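Home > Forums > Home Repair > Paint and Surfaces
April — thread started by nlopes_413

Repainting a work surface, satin or matte?

nlopes_413
I have a worktop in the back room to repaint and I'm stuck on finish. The store had Osar matte and Trinden satin. I want a pale gray. Two coats either way.

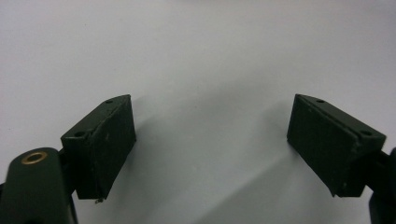
Re: Repainting a work surface

skumard_fan
Satin. Matte marks if you look at it wrong. I did a desk in matte and was touching it up within six weeks.

K. Pimentel
Disagree. Satin glares under a lamp, and you can't spot-repair it without a visible patch. Matte plus a clear topcoat is easier to live with.

skumard_fan
A topcoat on matte is just satin with extra work.

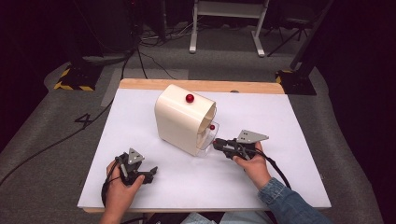

nlopes_413
My other thought is to skip paint and lay a loose panel over the table. A white board on top of wood like that one leaves a strip of the tan edge showing, and I don't mind the look. Small parts show up well on white too — the red balls are easy to see.

K. Pimentel
Then do the panel. You can replace it when it gets ugly. Miranda Lumber cuts to size.

skumard_fan
Still say satin.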